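About Broletti

Broletti writes rules for robots that handle ordinary things. We then try to follow those rules ourselves, an afternoon's work that usually sends us back to the keyboard.

Chunhua Ren and Carol Sedgwick started the firm after years of reading safety manuals that said "take appropriate care" and left it there. Carol had once marked up 552 pages of handling guidance for a client and found the word "appropriate" on most of them. She still has the highlighter, though it no longer works.
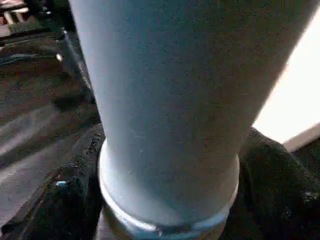

HOW WE WORK

A good rule can be checked by a tired person at ten to five. "Hold the cup firmly" fails that test. "Take a tumbler low down, with a finger on either side, and keep it upright" passes, on a good day. We write the second sort, and we strike out the first sort when clients put it back in.

Our handling code is called Sunik. It covers how to grip, how to lift, how to put down and when to stop. The stopping chapter is the longest and the least read, so in the last edition we moved it to the front, where people now skip it sooner.

Each rule in Sunik has an owner. If you think a rule is daft, you write to its owner, who has to answer within two working days and is not allowed to use the phrase "best practice". Estíbaliz Palacios owns everything to do with cups and bottles. Benito Barrios owns furniture, by his own choice, and has regretted it since about September.

Furniture is where most handling codes go quiet. Something as plain as a chair has to be turned, held and set down, and it is wider than the people who write standards tend to imagine. Our guidance for two-armed work asks that both grippers are on the frame before either arm lifts, and that neither lets go until the load is resting on something. Benito wanted a clause on cables as well – keep them clear of the fingers – and he got it after a short debate and a long lunch.
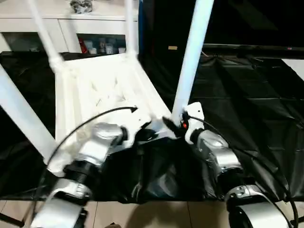 Two arms, one upturned chair.

Who we work with

Most of our clients are small. Srour asked us for a single page they could pin up by the door, and we are proud to say it ran to only three. Janport took the full code and sent back comments, many of them fair.

We don't sell robots or hand out stickers saying that yours is safe. We'll read your procedures, watch your people use them and tell you where the two part company. Our reports are written in everyday English, and Estíbaliz Arroyo sends them back to us if they aren't.

Draft rules are open for comment all year. Please quote the rule number, and keep it under 1000 words.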